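Last updated: July

The Red Piece

I talk to the planner more than I talk to my sister. It doesn't talk back, it logs, and after a winter at Skolline I'd started reading the logs the way other people read texts. (Too fast, and hunting for a tone.)

The job was simple to say out loud. Get the gripper down beside the red piece on the teal board without brushing anything else. Dantas, our planner, would draw a lovely path and then stop short, every single run, and write "goal unreachable" like it was sorry. I'd been at it until 2 a.m. three nights in a row, changing the collision margin by hair after hair, and I'd eaten so many crackers that the keyboard crunched.

So I did what I always do when I'm stuck, I turned off the overlays and just looked at the sim for a while.
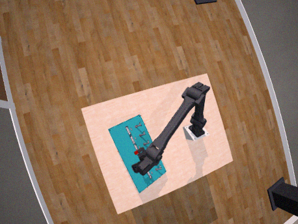

Run 386, paused. Red piece by the gripper, base plate over on the right.

Run 386! I remember 280 because I cried a little at 280. By 386 I was past all that and had started apologizing to the elbow joint.

And sitting there with my chin on my fist I thought, who told you the board was that tall? I opened the scene file. The teal board I was looking at was one thing, and the collision box Dantas was planning around was another, 20 millimeters higher, left over from the old Urnstead setup. The poor arm had been refusing to put its hand through a floor only it could feel.

I changed one number. Then I didn't press run. I got up and washed my mug, and I dried it too, which I never do, and I stood in the kitchen with the light off listening to the fans.

When I came back there was a line in the log I hadn't seen before. It said "waiting." I'm sure it had always said that. I'd just never left it alone long enough to get there.

"Okay," I told it, and pressed the key.

Comments

lavmont_reader: The dried mug got me. I've got a dishwasher and I still do this before a big run.

tinygears: Stale collision geometry, the scariest monster in fiction

pbj_at_noon: wait so did it reach it or not??

Contact | Copyright Lavmont Stories | Back to top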